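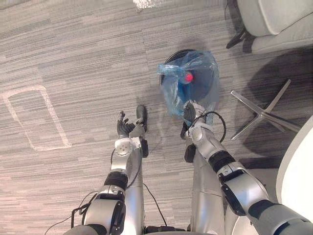

Bag and bin work with the Bellamy, seen from its own head camera.

Bellamy humanoid, long-term review
By Teodoro Lozano
September 3, 2023

I've had the Bellamy from Cirnwood since July, and I keep getting the same email about it: can it do chores? So this page is mostly about chores, and mostly about trash, which is the job I've given it more than any other. If you only want the walking and the battery, skip to the end.

The Bellamy comes as a full two-arm, two-leg machine with five-finger hands. You also get a charger, a lifting frame and a license for Cluder, the software you teach it with. Mine is the silver shell. I like it a lot, though it picks up every reflection going!

Bags are hard. A cup has a shape and the hand can learn it, but a thin blue trash bag has a new shape every time you look at it, and then it slides over the rim of the can and bunches up on one side. The dark gray finger surfaces are grippy enough for the thin film (I was worried about that) and the fingers close slowly if you tell them to. I set the closing speed to 5 in Cluder and left it there. Anything higher and I got torn bags, blue confetti, the works.

The other thing I fought with was the second arm. Out of the box it likes to wait with the hand open and up, and for a one-handed pull that's fine. For tying or lifting a full bag you want both hands in, and you have to teach that as its own task. I logged 276 bag runs before I was happy with the two-handed version. The one-handed tug on the edge of the bag took me an afternoon.

A round can is a good place to start, by the way. You can walk up to it from any side, and the head looks almost straight down into it, so you get a nice clear view of what's in there. Bright things help. A bottle with a pinkish-red cap is easy to pick out against blue plastic, and a clear one with no cap drove me up the wall.

Now the gripes. The cables! There's a black one that loops out by the right wrist, and I would love to see it tucked inside the shell. I've put a soft sleeve on mine for working near furniture, and Cirnwood's support desk told me that was fine. The feet are also a bit wide for tight spots between chairs and table bases, so I do push things back a little before a long session.

Battery life is about 5 hours of light work, less if it walks much. Charging is overnight for me. The walking itself is steady on flat floors, and I haven't tried stairs and don't plan to.

If you want softer fingertips, Brastasex sells a slip-on set that fits the Bellamy hand. I tried them for cups and liked them, then took them off again for bags. The standard fingers feel the edge better.

Cirnwood rents the whole kit too, at 1108 dollars a week with the Cluder license included. I'd start there. Give it one dull job and a can of its own, and see how you get along before you buy.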